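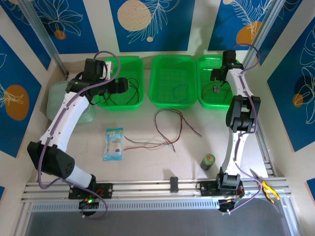
I have been to enough open days at places that help grieving families to be wary of the brochure. The one for Vadwood promised "a gentle morning of remembrance and practical support," and I drove up expecting soft music and a donation form. I got both.

Vadwood is a former school on the edge of town, used these days as a bereavement center. It runs evening groups, a drop-in for parents and a program for children called Nala, and once a year it lets the public walk through. There were 17 of us on the first tour. Most had lost someone. A few, like me, were there to see what the money goes to.

The tour began in the family room, where the guide told us that 961 people had come through the doors in the past year. I asked whether that meant 961 different people or 961 visits. She said she would find out. By lunchtime I still didn't have an answer, and I think it matters, because the same number is on the poster by the entrance and in the letter they send to donors.

The Nala room was better than I expected. The children keep notebooks there, and they are allowed to write nothing in them if they want. A woman on the tour said her son had gone for 13 weeks and drawn the same truck every time. She wasn't sure it had helped. She also said he never once complained about going — and he complained about everything else that year.

I was less taken with the memory garden. For $200 you can have a name cut into a stone along the path. The guide was careful to say that nobody is pushed to buy one, but the price list was handed out right after the candle lighting, while people still had tissues in their hands. I would move that to another part of the day, or leave it on a table by the door. 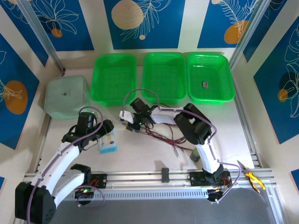 FORKORA, June 26, 2022

The second stop was the Zaidi house, a smaller place with one kitchen, one long table and no poster. Families come here on anniversaries, cook whatever the person used to like, and eat it. There is no leader and no program. I wanted to know who decides when a family has had enough of it, and was told the family does.

It sounded too simple to me, and I still have doubts. Some people need more than a meal, and I saw no list of counselors on the wall or anywhere else. When I asked, I was given a phone number on the back of a receipt. Vadwood at least has its leaflets in order.

The next open day at both places is in October. Parking at Vadwood is free but fills early, and the Zaidi house asks visitors to call first.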